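The toast question, again
Workshop notes, 2024-09-03

Readers of this newsletter will know I have been rude about home robots before, and I see no cause to stop. Still, the arm on the back bench at Pramholm has outlasted three of my predictions, so it gets an item of its own.

For those who joined after April: Cormac Hayes and the Grirmont bench group are building a kitchen arm in the shared workshop. The parts budget is small and the ambitions are large. The plan, as pinned to the door, was "breakfast by spring." Spring has gone. What we have now is a frame that mostly holds its zero, a wrist that has been rebuilt 4 times, and a simulated kitchen where a rendered arm can practice without burning anything down.

I have mixed feelings about the simulator. It is free to crash, and after what happened to the elbow bearing I understand the appeal. You can run the same reach at the toaster all evening while the real arm sits with its covers off waiting for a connector. But I have watched too many projects move into software for a month and never come back out. A rendered toaster does not slide when you bump it unless someone has told it to. Rendered bread has no crumbs and does not tear. Ask Cormac how much friction he has given the countertop and you get a number, then a shrug.

The grip is where I expect trouble. Bread is soft, it sits low in the slot, and there is very little to get hold of. The group's current approach is to come in over the toaster, slow down for the last 6 centimeters, and close on whatever is sticking up. On the screen that sounds fine. On the bench, with a wrist that has play in it, 6 centimeters is where everything goes wrong. I asked for a run with the wrist error put in on purpose and was told it is on the list. The list has 17 items on it.

I will give them credit for one thing. They picked a single dull job and have stuck to it. The Hokville people tried to do dishes, laundry and the cat's dinner with one machine, and you can buy that machine's motors from them now at a decent price.

If you want to look in, the bench is in use most evenings. Bring your own safety glasses and please stop borrowing the good hex keys. Both views below are from the simulated kitchen, with the arm at the toaster.
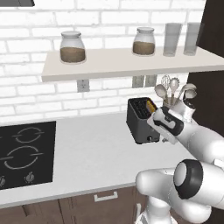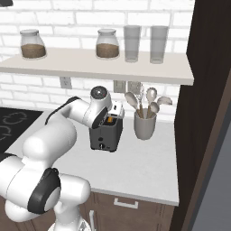
Corrigan read a draft of this item and thinks I am being unfair about the simulator. His view is that the elbow bearing would have survived if they had started there, and that a wrong friction value costs an evening while a wrong reach on the bench costs a gearbox. He would also like it known that the wrist play is down since the last rebuild, and that he will put the error run at the top of the list if I come in and help solder the connector.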